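Open day at Clonder shows how robots learn to tidy up

Dec 4, 2023

Visitors to the Hokent workshop in Clonder got a close look at how household robots are taught to sort small objects, at an open day put on by the team behind the Plostis project.

The doors opened at 10 in the morning and the first groups went through in batches of 8. Each group spent a short time in the workshop office, where the project was introduced, and then moved on to a demonstration of the hand-held grippers. These have the same sort of fingers as a robot arm but are worked by a person, and a small camera records what the fingers are doing. The recordings are later used to train a robot to do the job by itself.

Ieuan Probert, who runs the Plostis project, told visitors that the team has collected 3,339 recordings since February. Most of them last less than a minute. He said they cover ordinary jobs such as putting things into boxes, moving cups and folding cloths, and that many were made in people's homes so that the robot does not only learn from bare, well-lit benches.

"A kitchen table at home has a lunch tub on it and somebody's mug," he said. "If we clear all that away before we record, the robot will be lost the first time it meets a real table."

The tidying task drew the most questions. A person works with a gripper in each hand and small items have to go from the table into an open cardboard box. Hair clips are among the harder things to pick up, Mr Probert said, as they are curved and tend to turn between the pads. Clear plastic is also awkward for the camera, because the colour of the table comes through it.

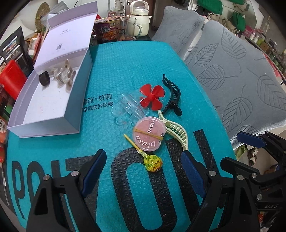 Trying it out

Visitors were then invited to try the grippers for themselves. Children were allowed 2 turns each, and the queue went out of the door for part of the morning. Several people said the tool was lighter than they had expected but that judging the distance between the fingers took some getting used to. Rubber bands caused a fair amount of trouble.

Staff gave the same advice to everyone — go slowly, close the fingers fully before lifting, and let go only when the item is over the box. A dropped item is left in the recording and picked up again, and the team says those attempts are worth keeping too.

The afternoon session was given over to a robot arm known in the workshop as Owen. It was shown moving plastic cups from one tray to another using what it had learned from earlier recordings. It managed most of them without help, although one cup was knocked over and the run had to be started again. Mr Probert said Owen is not yet ready for the hair clips.

Asked when such a robot might be on sale, he said Hokent had no date in mind and that the present work was about collecting good recordings. The company is looking for more households in the Clonder area to take part. Those who join are lent a pair of grippers and shown how to use them, and they choose which room and which table to work at.

A second open day is planned for February. Entry will be free but places must be booked through the workshop office, and children will need to come with an adult.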